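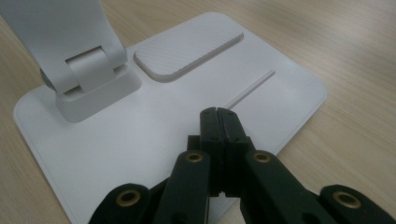

# 第四章 底座、支臂与铰链:桌面器具怎样站稳

## 本章学习内容

学完本章以后,读者应当能够:

- 说出桌面支撑器具的主要组成部分,并使用正确的名称;
- 解释底板的大小和重量对稳定性的影响;
- 画出支臂处于不同角度时的重心位置;
- 计算一个简单器具开始倾倒的条件。

## 4.1 从一张书桌开始

我们每天在书桌上使用许多带支臂的器具:台灯、书架、乐谱架、平板支架。它们的用途不相同,可是结构很接近。下面有一块平的底板,上面有一根可以转动的支臂,两者之间由铰链连接。使用者通常只注意支臂上端的东西,例如灯光或者书页,很少注意下面的底板。本章要请读者把目光放低,先看桌面,再看底板,最后才看支臂。

前一章我们讨论了椅子。椅子有四条腿,重心一般落在四条腿围成的范围里面,所以分析比较容易。带支臂的器具有一个困难:支臂转动的时候,重心也跟着移动。同一个器具,支臂直立时很稳,支臂向前放低以后,就可能翻倒。

科琳娜·乌尔苏(Corina Ursu)在她的设计课讲义里给学生一个建议,我认为很实用:“拿到一个器具,先不要打开它。请用一根手指推它的最高处,看它从哪一条边开始离开桌面。”这个动作只需要几秒钟,但是它告诉我们的事情,和本章后面的计算是同一件事情。

## 4.2 几个基本名称

**底板**是与桌面接触的部分。底板的外形多为矩形,四个角常做成圆角,上边缘常做成斜面。圆角使手和衣袖不容易碰伤或者挂住,斜面使边缘看起来较薄。需要注意,圆角会稍微减小支撑面积,在精确的计算中不能忽略。

**铰链座**是底板上凸起的部分,用来容纳铰链。它如果太低,支臂转动时会碰到底板;如果太高,整个器具的重心就会上升。

**铰链**是支臂与底板之间的转动连接。转轴的两端常常用轴盖遮住,这样灰尘较难进入,外观也比较整齐。铰链必须有一定的摩擦力矩,否则支臂不能停在使用者选择的角度。

**支臂**是从铰链向上伸出的部分,可以是细杆,也可以是宽而薄的板。宽板不容易左右扭转,可是它比细杆更容易受到横向碰撞。

有些底板的上表面还有凸起的平台,表面做成细纹。细纹与光滑面反光不同,人眼很快能把两个区域分开,手指也能感觉到区别。关于表面纹理,我们在第七章再详细讨论。

## 4.3 一个计算的例子

安多夫(Andov)台灯的总质量是1,858克,其中底板和铰链座共1,390克,其余是支臂和灯头。转轴到底板前边缘的水平距离是220毫米。为了简单,假设底板和铰链座的重心正好在转轴的下方。

设支臂和灯头的共同重心在转轴前方,水平距离为 *x*(毫米)。支臂和灯头的质量为

1,858 − 1,390 = 468(克)

台灯以底板前边缘为轴,开始向前倾倒的条件是:

468 ×(*x* − 220)= 1,390 × 220

由此得到 *x* 等于873毫米(取整数)。这个距离比一般台灯的支臂长得多,所以在静止的时候,这盏台灯不会自己翻倒。但是使用者调整灯头时,手会向下压。如果考虑手的压力,结果就很不一样,这正是4.5节的内容。

请读者注意公式里的两个量:底板的质量,以及转轴到前边缘的距离。把铰链座放在底板的后部,第二个量就变大,向前的稳定性得到改善。相应地,向后的稳定性会变差。设计者必须先知道支臂主要向哪一个方向工作,然后决定铰链座的位置。

## 4.4 课前准备

请在自己的桌上找2件带支臂的器具,并准备一把直尺和一台厨房秤。对每一件器具,完成下面的工作:

1. 从上方画出底板的轮廓,标出铰链座的位置。
2. 测量转轴到底板四条边的距离。
3. 把支臂分别放在直立、倾斜和最低的位置,每次用手指轻推支臂上端,记录哪一条边先离开桌面。
4. 称出整个器具的质量。不要拆开带电线的器具。

记录时请写明桌面的材料。木桌面和玻璃桌面的摩擦不同,在光滑的桌面上,器具可能先滑动,而不是先翻倒。这两种情况需要用不同的方法分析,我们从下一节的滑动开始。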